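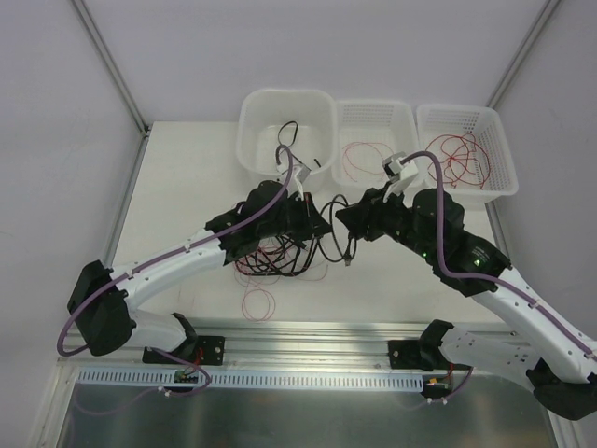 Cable sorting: where we are in July

Sille Hjaltested asked for a short update on the Nodwood reuse grant, and I'm glad to send one, because this has been a really good month! We set out to get 400 donated cords and wires sorted and back into use, and the sorting table is finally getting the attention it deserves. Black cable goes to one basket, thin red wire to the others, and the heap in the middle is the work still to do.

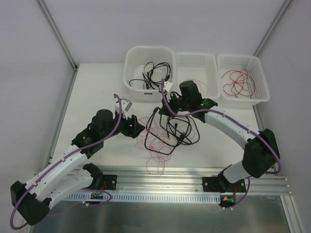 Our biggest question in the spring was how to store the wire between sorting and the Cinavora repair classes. Unnur Steinarsdóttir wanted deep tubs, Troels Brøndum wanted trays, and we ended up using both. The solid-walled bin takes the coiled black cables, plugs and all, and the baskets with mesh sides are for the red wire – you can tell from across the room which is which. I'd like 16 more of the mesh kind from the remaining budget.

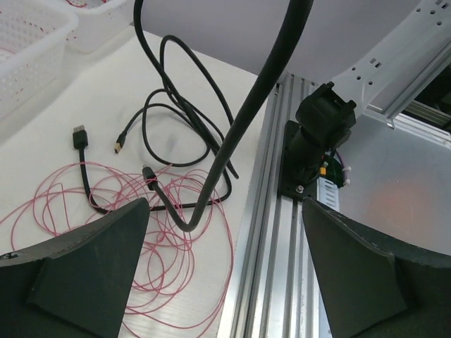
USB cable and other black cords among the thin wire, still to be separated.

Next up is testing. Mikkel Þorgeirsson has offered us five evenings, and he thinks 30 cables an evening is doable (I think he'll beat it). The red wire goes straight to the classes, where people are already asking for it. The budget sheet follows separately.

Valdemar Thygesen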